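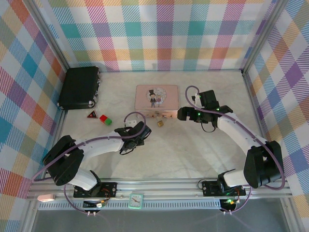
The wedding box on its pale floor, with a black case for company.

Thursday, September 19, 2019

A lock on a love letter

I have been asked to admire a good many wedding boxes in my life and I have mostly done it. You say it's sweet, you say they'll treasure it, you hand it back. What I can't get past any more is the padlock.

The box I have in mind is pink and has a cartoon bride and groom on the lid, him in a top hat. It's meant for the cards, the seating plan, the dried bit of bouquet. Fine. People have always kept that sort of thing, usually in whatever the shoes came in. But this one has a hasp on the front and a padlock through the hasp, and I would like somebody to tell me who it is meant to keep out.

The seller's answer is that it's symbolic. I heard it at the Kultport gift fair in March, where 11 stalls had some version of the locked keepsake and the woman at the Seltia table told me the lock "seals the memories in." I asked what happens when the couple want to look at them. She said there was a key. I asked where people generally keep the key and she moved on to a man who was buying ribbon.

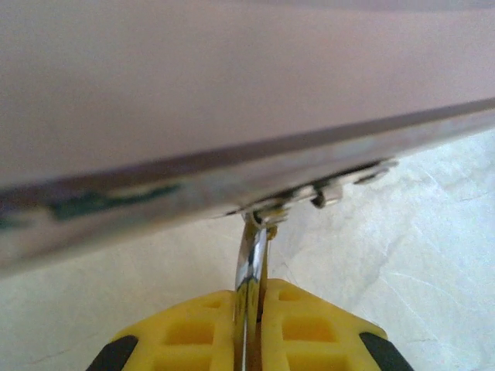

A cheap hasp is a fussy little piece of hardware. It has to sit square, the loop has to line up with the slot, and if the lid has been bent even slightly you end up pressing down with one hand while you fish for the loop with the other. I've done this with cash boxes, a tackle box and my late aunt's recipe box, and never once felt more secure at the end of it. Any thief worth the name would tuck the whole thing under an arm and leave. A box you can carry to the kitchen table can be carried to a car.

So the lock doesn't stop thieves. It stops the owners. My sister and her husband were given one of these and opened it twice in the first year. Then they moved, the key went into a mug, the mug went to the thrift store, and that was that until he took the bolt cutters to it. Inside were 3 cards, a cork and a receipt for the tent. They laughed until they cried, and I'll admit that was a better evening than most anniversaries. It would have been just as good without the bolt cutters.

I hear the other side of it too. Couples want one place in the house that isn't for bills or batteries, and a lock tells the kids and the in-laws to keep their hands off. I have some sympathy there. If there are letters in it that you don't want read, lock them up by all means. But then why put them in a pink box with newlyweds all over it? 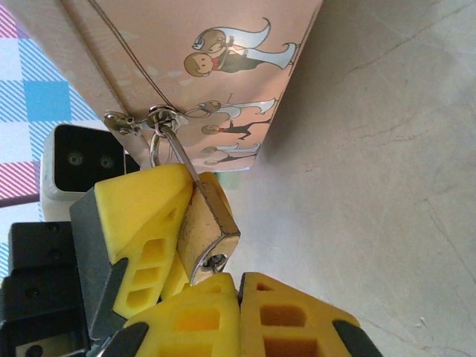

What you buy for private papers is something dull. A plain black case with latches, shoved to the back of a closet, will outlast any amount of decoration and attract no interest from anybody under forty. The Cavau catalogue would like $222 for its locking "Heirloom Edition," and I tried hard to find out what the extra money bought. A velvet lining, as far as I could tell, and a second key. Two keys, so you can lose both.

My own rule is dull as well. If it's for show, leave it open on a shelf where visitors can poke through it and ask who the man with the moustache was. If it's for safekeeping, make it plain and write on a piece of paper where the key is. I don't believe one box can do both jobs, and the ones that claim to are charging for a picture of a bride.

I tried this argument on a few readers before setting it down.

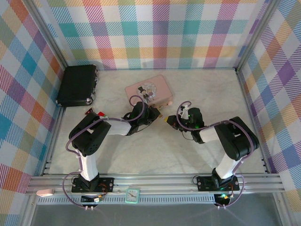 Baiba Vaher wrote back the same day to say I had missed the point entirely. Hers has been locked since the wedding, she has no plan to open it, and she likes knowing it's shut. "You keep asking what it's for," she wrote. "I dust it. I know what's in it. I don't need to check."

I've read that over several times. I can see it would be a comfort to have something in the house that is finished and put away. I still think she should find out where the key is, and when I wrote to ask, she said she'd get back to me.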